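Zuzana Vávra has laid tables for a living since she was nineteen. She started in the breakfast room of a hotel in Skoltport, moved to the canteen at Vainio, and now teaches table service and clearing to new starters at Hirlow, where a group begins every July.

I met her at half past two, after the lunch things had gone back. She had a list of 39 items in front of her, from side plates to salt pots, and was ticking them off in pencil.

"People think it's the laying that takes the time," she said. "It's the clearing. You can lay a table slowly and no one minds. Clear it slowly and you've got a queue at the door."

Her method starts with the tray. She prefers a flat one with a raised rim and a handle you can get your whole hand through. One plate goes in the middle, cutlery on top of the plate, and nothing loose on the tray itself.

"A fork on a bare tray slides about," she said. "It slides when you turn, and you always have to turn. On the plate it stays put, more or less. I put the knife and fork side by side, same as you'd leave them when you've finished eating."

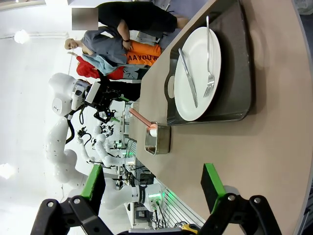
She is less strict about the small metal containers. At the hotel they were for sauces, at Vainio they held teaspoons, and she has seen them used for lemon slices and for pencils. Her only rule is that a long-handled utensil left standing in one should lean away from whoever is carrying the tray.

"I've had one up my sleeve," she said. "Full of custard, that was."

The plates are another matter. When she came to Hirlow there were 368 of them in three different sizes, and the stacks leaned. She asked Radomír Kopecký, who does the ordering, for one size with a wide rim. He said it would have to wait a year. It waited two.

"A wide rim gives you somewhere to put your thumb," she said. "With a narrow one your thumb ends up in the gravy. Radomír wanted the narrow ones, they take up less room in the cupboard. We still disagree about it."

I asked whether she laid the table properly at home. She laughed and said she mostly ate out of a bowl, on the settee, with a spoon. Her sister Danica lays a full table every evening - napkins, water glasses, the lot - and has never worked in catering.

Before I left she showed me how she carries a tray through a door, hip first, with the handle end towards her. Then she went back to her list. Some 12 items were still unticked, and she thought the missing butter knives were probably upstairs.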